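[Skonorum-Liste] Re: Blech mit Sicken für die Werkbank

13. März 2018, von Lộc Doãn
Lesezeit: 2 Minuten

Hallo zusammen,

vielen Dank für die vielen Antworten! Ich hatte mit einer Mail gerechnet, und jetzt liegt hier ein ganzer Schwung Tipps zum Thema Metallauflage. Zuerst noch einmal die Frage, auf die ich mich beziehe:

> Hat jemand Erfahrung mit gekanteten Blechen als
> Ablage? Ich habe bisher nur Holz und ärgere mich
> über jeden Leimfleck. Stören die Stufen nicht beim
> Arbeiten? Und wie schlimm ist das mit den Kratzern?

Mich stören die Stufen überhaupt nicht, im Gegenteil, ich finde sie wunderbar! Meine Auflage kam als Reststück von Zison, 12 Euro, und seitdem will ich nichts anderes mehr. 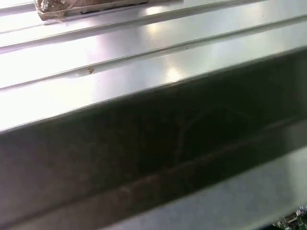
Zuletzt geändert: im August, Fassung 2

Die Kanten laufen lang und parallel durch, und gerade bei schrägem Licht sieht man jeden Knick im Blech, so schön scharf ist das gebogen. Flache Teile wie das braune Stück oben links lege ich einfach darauf ab. Kleine Macken sieht man natürlich, die gehören für mich dazu (poliert habe ich genau einmal, das reicht).

Nur die Lampe würde ich anders hängen. Helles Metall blendet ordentlich, und mit dem Licht von der Seite arbeitet es sich viel angenehmer.

Wer selbst eins sucht: bei Pinier im Restelager fragen, Regal 21. Schnittkanten bitte entgraten, bevor ihr mit dem Ärmel drüberwischt!

Viele Grüße aus der Werkstatt
Lộc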